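Chapter 6
Light-Colored Work Surfaces: Finish, Inspection and Care

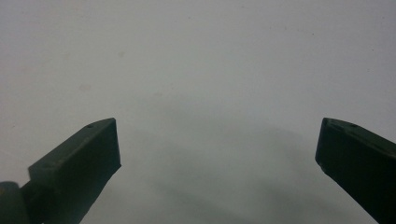

A work surface is specified by three properties: the base material, the finish, and the color. Earlier chapters treated the base material. This chapter covers the other two as they apply to pale, matte, unpatterned tops, the type most often chosen for sorting benches, packing stations and folding tables.

6.1 Why pale and matte

A plain surface with no printed pattern gives even contrast behind most objects. Small dark items are easy to find on it. White and clear items are harder to find, and a shop that handles many of them should use a mid-gray top or a colored mat.

Gloss and matte finishes reflect the same lamp in different ways. A gloss finish returns a sharp reflection of the lamp, which can hide a small part lying inside it. A matte finish spreads the light, so brightness changes gradually from one area to the next. The gradual change has a cost: a soft shadow on a matte top can be mistaken for a stain. Move the lamp or the object casting the shadow before recording a discoloration. A stain keeps its place and a shadow does not.

The apparent color of an off-white top also depends on the lamp. Under some lamps it looks slightly green or gray, under others yellow. Color should be compared only against a reference chip placed on the same surface under the same light.

6.2 Types of marks

Marks on a pale top are sorted into the following classes.

Specks: small dark or pale points, either loose dirt or particles set in the finish. Loose dirt lifts with a dry cloth.

Smudges: low-contrast patches with no firm edge, usually left by skin oil, adhesive or food.

Scuffs: material transferred from a harder or softer object dragged over the surface.

Scratches: loss of finish. Cleaning does not remove them.

The inspection form used in this book, the Orham sheet, gives each class a separate column. Enter a mark only after the surface has been wiped once. Faint marks are entered with the letter F and are checked again at the next inspection.

6.3 Terms used in this chapter

Field: the part of the top more than 6 inches from any edge.
Margin: the remainder of the top.
Station: one work position, including its lamp.

Section 6.4 gives the cleaning procedure for the field. The margin is treated separately in Section 6.5, as edge banding limits the amount of water that can be used.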